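Oko Letter Cubes: Table Guide
Section 4. Setting out the word squares

The box suggests you can skip this section and play straight away. You can, but expect arguments over which cube belongs where. Pencil squares settle most of them. Whether they make anyone a better speller, as the lid claims, I leave to you.

You will need: the letter cubes, a soft pencil, an eraser, and a white or pale tabletop you are allowed to mark.

1. Try the pencil on a corner of the table and rub it out. Do this before anything else.

2. Draw your squares by hand, a little larger than one cube face. Earlier editions told you to use a ruler. It takes longer and I have yet to see it change a game.

3. Leave a finger's width between squares. Players who pack them tight end up knocking the neighboring cube.

4. Pick your cubes and put them down letter side up, anywhere near the squares.

Note: Color has no scoring value in the basic game. The advanced rules (page 12) say otherwise, and they also contradict themselves on the same page. Agree on this first.

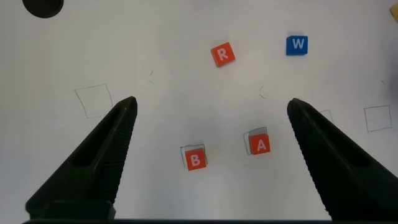
Fig. 4. Cubes B and A overlapping their pencil squares, with R and W higher up the table.

5. Move each cube to its square. A cube that covers part of the outline counts as placed under house rules. Under the Stavus rules it must sit fully inside. We find the Stavus version slow, and with hand-drawn squares it is hard to judge anyway.

6. Straighten any cube that has been set down at an angle. This is for reading only and does not count as a move.

7. Squares without a cube stay open for the next round. Do not erase them between turns.

Caution: Do not use ink or marker. "Washable" on the cap is a promise I would not test on a good table.

Caution: Cubes are not for children who still put things in their mouths.

Replacement cubes are sold singly under part no. 3237. Check the letter on the packet before you open it.

Revised by Purificación Miranda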